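From: Amparo Usuga
To: Wornville Family History list
Subject: Re: [WFH] Labeling and storing old family photos, where do I start?

Vasanthi Poojary wrote:

> Hello all. My aunt moved into a smaller place in March and I came home
> with four boxes of family photographs. Some are in albums, the kind with
> the sticky pages and the plastic sheet over the top. Some are loose, and
> a fair number are still in frames. Almost none of them have names on
> them. My aunt knows who most of the people are but she gets tired and
> we can only do so much in one visit.
>
> My questions: Do I take the pictures off the sticky pages? Do I take the
> framed ones out? What do I write with? And should I scan everything
> first and sort later, or the other way around? My cousin says scan it all
> and throw out the paper, which I don't want to do.
>
> I have a flatbed scanner, a Dastitz, a few years old. It works fine.
>
> Vasanthi

Vasanthi,

I did this with my mother's side of the family and finished last winter. The final count was 3469 prints, plus some negatives I still haven't dealt with. I'll answer in the order I'd do things if I were starting over, which isn't the order I did them in.

Start with your aunt. The paper will keep for another year in a closet. Take a small stack each visit, 30 prints at most, and put it away when she's had enough even if you're in the middle. I used to bring a whole box and we would both be worn out by the second envelope. Record the talk on your phone. Say a number out loud before each picture and pencil the same number lightly on the back, near the edge, so that when you listen later you know which one she means. Don't try to write down everything she says while she's saying it. I missed a lot that way in the beginning.

Ask her about the places as well as the people. My mother couldn't name half the faces at one picnic but she knew the yard at once, and from the yard we got the family, and from the family we got the names.

Before you move anything out of a box, take a quick phone picture of each layer or each envelope. Order matters more than you'd think. I had a packet I took for a jumble, and after I had spread it out I found the envelope with the dates on it in the bottom of the box. I never did get those back in sequence.

Sticky albums. Yes, get them out if they will come. The glue yellows and it gets into the back of the print. Slide a length of plain unwaxed dental floss behind the picture and work it side to side, slowly. If it won't move, stop. Scan or photograph the page as it is and leave it for another day. I tore two before I learned to stop. Don't use a hair dryer. Some people on this list do and will tell you it's fine, but I curled a wedding portrait with one.

Black paper albums with corner mounts are a different matter and I would leave those alone. Somebody chose that order and often wrote captions in white pencil. Scan the whole page first, then each picture.

Framed pictures. I take them out, mostly. The backing board in cheap frames is often acidic, and a print pressed against the glass for years can stick to it. Lay the frame face down on a clean towel, bend the tabs back with a butter knife, and lift the backing off. Look at the back of the print and the back of the board both. People hid second pictures behind the first one all the time, and twice I found a name and a year on the cardboard that wasn't on the print.

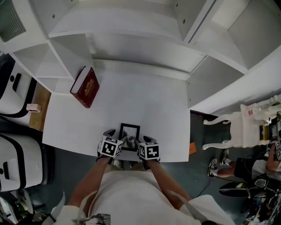
If the print doesn't lift away freely, leave it against the glass. Scan it through the glass if it will lie flat on the scanner, or take it over to a window on a cloudy day and photograph it at a slight angle so you don't get yourself in the reflection. Then put it back together and mark it as stuck. A stuck print can sometimes be saved by a conservator but never by me.

When you put one back in a frame that's going on display, put a mat in so the print doesn't touch the glass, and consider displaying a copy and storing the original. Keep it out of direct sun either way. My grandmother's graduation picture hung across from a west window and her dress and the wall behind her are now the same color.

What to write with. A soft pencil on the back for anything older with a paper back. Write lightly with the print face down on something hard, near the edge, never across the middle where a face is. Newer prints have a plastic coating on the back and pencil slides right off. For those I use a photo marking pen and let them sit face up in a single row until I'm sure the ink is dry. No ballpoint. It dents through to the front.

What I write is full name, place, year if known, and who told me. For a guess I put a question mark. "Aunt Rosa" is no use to anyone two generations on, so I put her whole name, with her maiden name in parentheses. The "who told me" part seemed fussy when somebody on this list first suggested it, and I have been glad of it since. My mother and her brother disagree on the identity of one baby and I have both answers on the back with their initials.

Scan first or sort first. Sort roughly, then scan. I made piles by family branch and then by decade, and didn't try to get finer than that until the scans were done. If you scan straight out of the box you will end up renaming files for months. I did 60 prints in a sitting when I had the evening free and far fewer when I was cleaning each one. A soft brush is all the cleaning I do. No sprays, no wipes.

Your scanner will be fine. Clean the glass before you start and again whenever you change boxes, as old album pages shed. I scan small prints at 600 dpi and the larger ones at 300, and save as TIFF, with a JPEG copy for sending around. Turn off the automatic color fix. You can correct a copy later, but you can't undo what the scanner did to the only file. Scan the back too if there is anything at all on it, even a lab stamp.

File names. Keep them dull. Mine are branch, year or decade, then the number I penciled on the back. I started out putting people's names in the file name and gave up at the first reunion picture. The names go in a spreadsheet, one row per print, with the same number. I did try Kuusk for tagging, since several of you like it, and it was quick, but I couldn't find a way to get my captions back out in a form I trusted. That may have changed. I would ask before putting a lot of work into it.

Storage. I bought Hurkari boxes, the shallow ones, and they have held up well. Any box sold as acid-free and lignin-free should do. Fill them so the prints stand up without slumping but can still be flipped through. Index cards between the groups. Keep them in a closet on an inside wall of the house. Not the attic, not the basement, not the garage. Paper envelopes for anything fragile, one print to each.

Keep three copies of the scans. One on your computer, one on a drive at somebody else's house, and one wherever you like online. I swap the outside drive with my sister when we have Sunday dinner.

As for your cousin, I'd keep the paper. What I did throw out were the duplicates, the blurry ones where no person could be made out, and a great many pictures of the ocean with nothing in front of it. I offered the duplicates to relatives first and was surprised how many were wanted. I kept anything showing a house, a car or a storefront, even with no people in it. Those helped me date the others.

It took me 7 months, working most weeks and skipping some. I would do the loose prints first, then the frames, then the albums, which are the slow part.

If any of yours were taken in Wornville, look for a studio stamp on the lower corner of the mount. The library has a list of the local photographers and the years each was at which address, and it can get you within a few years when there's nothing else to go on. The list is at the reference desk and you have to ask for it. If they can't find it, write me and I'll send you the copy I typed up, which is missing the last page.

Amparo

_______________________________________________
Wornville Family History mailing list
Please trim quoted text when you reply. To leave the list, send a message with "unsubscribe" in the subject line.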